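I ran the team laundry for the Grallow rec league last season, which came down to one big bag of red uniforms every week from January to April. I said I would write up how I fold them, mainly for whoever takes the bag next, and I have put it off long enough.

Some background first. Before I had the bag, the uniforms went home with whichever parent was closest to the gym door. They came back in all kinds of shape. One set came back pink at the trim. Another had been left balled up in a trunk for most of a week, and the numbers had stuck to each other and pulled when they were separated. After that we agreed one person would do it, and I had the most room.

The washing part is short. Everything gets turned inside out. Cold water, regular detergent, no softener, no bleach even though the trim is white and you will want to. I use a color catcher sheet for the first couple of washes on anything red and new. Tumble on low until the clothes are barely damp, then hang the jerseys over a rail for the rest. The shorts can go all the way in the dryer on low if you're in a hurry. Check the drum when you are done. I have found mouthguards, a house key and a good number of hair ties in there.

Folding is where I had to learn something. I used to fold on my bed, and a bed is a bad place for slick knit uniforms. The mattress gives, the fabric slides, and you end up smoothing the same fold over and over. A kitchen counter isn't much better, because it is too slippery and there is usually something sticky on it. What works is a flat padded surface with a woven cover. The weave holds the garment where you put it, so you can square up one edge and go to the other without losing the first one.

I start with the shorts. They are the easiest and they get you into a rhythm. Lay them flat, waistband away from you, and pull the hems so the striped edges line up. Fold one leg over the other, then tuck in the point that sticks out at the crotch. Then bring the hem up to the waistband and stop. Two folds and a tuck. If you go to a third fold they get thick and will tip the stack over. 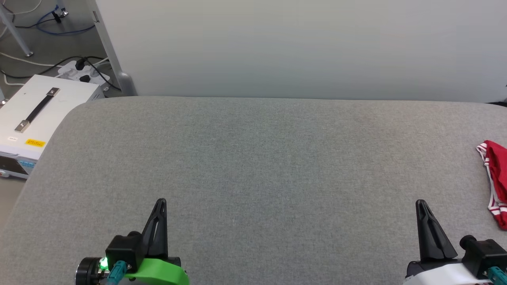

Raelene Costigan wrote to me after I mentioned this to say that she rolls shorts and always has, and that in her opinion folded shorts take up more of the bag than they should. Hers go in a row along the bottom like hot dogs, with the waistband on the outside so the size tag can be read without unrolling anything. She also thinks I should quit tucking in the point, as it comes undone the minute a kid touches the pile.

She is right about the point. I tried rolling for two weeks and went back to folding. The rolls did save room, but the striped edging got a curl in it that stayed through warmups, and a few parents asked me about it. If your bag is small, roll. Ours is a big Zultidetti duffel with a zipper that goes all the way around, so room was never the trouble.

Next, the jerseys. A sleeveless basketball jersey is a strange shape to fold. There are no sleeves to work with, the armholes are deep, and the shoulders are narrow compared to the body. If you fold it like a T-shirt, the armhole trim gets bent in the middle and sits up in a ridge. I lay it front side down with the neck away from me, and I take a minute to get the armhole trim lying flat on both sides. Then the left side comes in as far as the edge of the shoulder, then the right side the same, so you have a long strip as wide as the shoulders. Then the bottom comes up to the middle, and up once more. Turn it over and the number should be facing you, or most of it.

The number matters more than you would think. The first time I did the bag, I folded everything neatly with the fronts inside, and at the gym the kids pulled the whole stack apart looking for their own. Ten minutes of work on the floor. Now the numbers go out, and I stack them low to high. If there is a fold running through the lettering, move the fold. The printed part is stiffer than the knit and it will keep a crease, and after enough games the crease turns into a crack. Ours have a few cracks already from before my time. 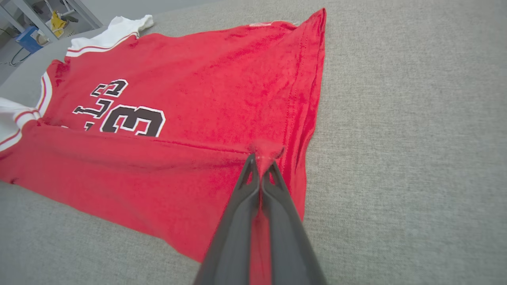

When the jersey is badly twisted to begin with, don't try to fix it by pushing the cloth around with flat hands. Find the shoulders, pick it up by both of them, give it one shake and lay it down again. It takes a few seconds. I spent a long time patting wrinkles toward the edges before Tuncay Oral, who had the bag the year before last, told me to just pick the thing up. He also folds on top of a piece of cardboard, which I have tried and don't like much. The cardboard makes every jersey the same size, but sliding it back out pulls the bottom layer crooked on a fabric this soft. He gets good results with it, so maybe it is me.

Some of these uniforms feel a little fuzzy on the surface now. I think that is from washing them right side out with the warmup pants, which have zippers. Wash the zippers separately or at least close them first.

The shirts with sleeves are last, and they take the longest. We have red ones with white sleeves, the kind of cut you see on baseball shirts, where the sleeve runs up to the neck at a slant. There is no real shoulder seam to fold along. People look for one and guess, and then the two sides don't match. Use the striping instead. The stripes where the sleeve meets the body give you the same line on both sides, so I fold in just past where they end under the arm, then bring the sleeve straight back down along the body. Left side, right side, then hem up to the chest and once more to the neck.

Watch the white sleeves. They should touch only other white sleeves if anything is still damp. I had a sleeve pick up a pink patch from lying against the red body overnight — not a big patch, and it came out with a second cold wash, but it cost me an evening.

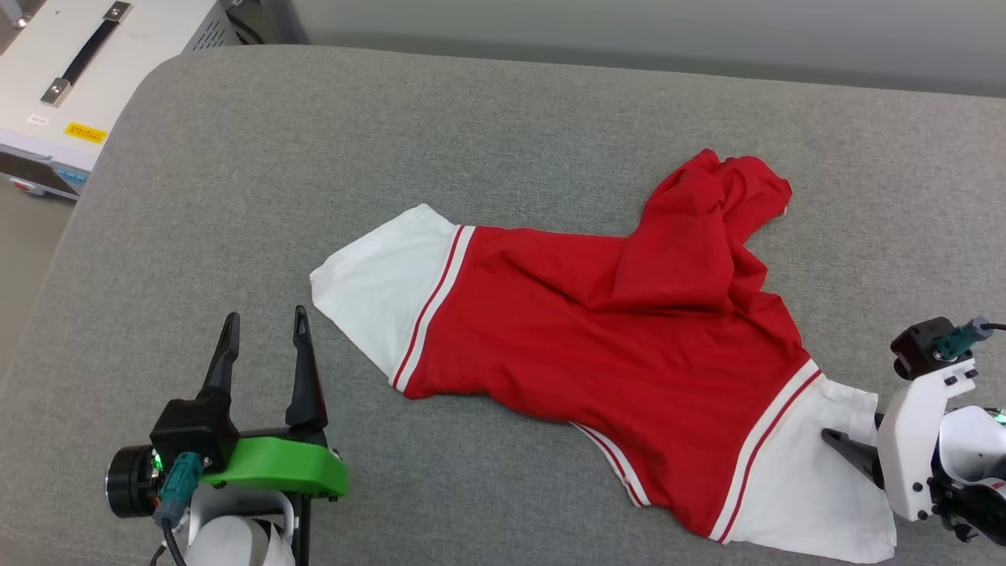 A twisted body is usually the reason a long-sleeved one won't lie flat. You can pull the sleeves out straight and think you are in good shape, and the middle still has a half turn in it. Follow the hem band with your fingers all the way from one side to the other. If it flips over anywhere, that's where the twist is. Lift the hem, turn it, lay it back, and the rest mostly takes care of itself. Do this before the first fold. I have gotten to the last fold with a lump in the center more than once and had to open the whole thing up.

For packing, the sleeved shirts go on the bottom, then jerseys, then shorts down the sides. I put an old pillowcase between the shirts and the jerseys. Socks go in a mesh bag in the end pocket, and please don't match them up, because the kids don't care and you will be there all night. The spare uniforms go in the other end pocket with a safety pin through the tag.

The bag is in my hall closet now with a fresh box of color catchers in the side pocket. Whoever wants it for next season can send me a note. The zipper pull on the left end is loose and needs a pair of pliers.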